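Small Paint Scratches on Your Car: Tips for Doing It at Home
By Miłosz Sowa | March | 67 shares | 4 comments
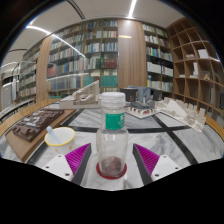 Flollby Motor Club, Home Garage Section

Many members ask me if a small scratch must always go to the body shop. My answer is no, but you must know which scratch you have. I worked in a paint shop before I moved here, and I write down what I still do on my own car, which has 3,490 miles since its last polish and already looks tired on the doors.

First, wash the place and dry it. Use a soft mitt and car shampoo, never dish soap, which takes away the wax. A dirty panel gives you new scratches when you begin to rub.

Now pass your fingernail across the scratch, very lightly. If the nail does not catch, the scratch is probably only in the clear coat and you can polish it. If the nail catches, the damage is deeper. If you see gray primer or bare metal, do not wait until summer. Metal begins to rust quickly in a place where the roads are salted.

For the light scratch:
- Put masking tape on the plastic trim and rubber seals near the scratch. Dried polish stays white on black plastic and it is a terrible job to remove.
- Take a foam pad and a small amount of fine polish. I use the one from Sistel, but others are also good.
- Work on an area as big as two hands, with short straight strokes. I do not like circles when working by hand.
- Wipe with a clean microfiber towel and look from the side with a flashlight.
- Repeat if you must, but stop after the third time. The clear coat is thin and it does not grow back.

For the deeper scratch you need touch-up paint in the right color. The paint code is often on a sticker inside the driver's door frame. On some cars it is under the hood. Please do not choose by eye from the lid of the bottle. Helge Nordin did this with a silver car and he got a line that shines green in the evening.

Shake the touch-up bottle for longer than you think is needed. Clean the scratch with panel wipe and let it dry. The brush in the cap is usually too thick, so I use a wooden toothpick or a very fine artist's brush. Put a thin layer only inside the scratch, wait the time which is written on the bottle, and put another one. Three thin layers are better than one fat drop. The clear lacquer goes last. Leave the car indoors overnight if you have the possibility.

Do not paint in direct sun or when the panel is cold to the hand. Do not wax the fresh paint before it is fully hard. I wait one month.

If the scratch is longer than your hand, or it goes over the edge of a panel, ask for a price. Engebretsen asked 550 dollars from Elsa Koskela for one rear door, with blending into the next panel. It was not cheap, but she could not have done this in the driveway and the color is correct.

Old towels: wash them separately, without fabric softener. When a towel has fallen on the ground, it is for wheels only.

Next month Folke Tveit writes about cloudy headlights.

4 comments

We use cookies to remember your settings. Accept | Change settings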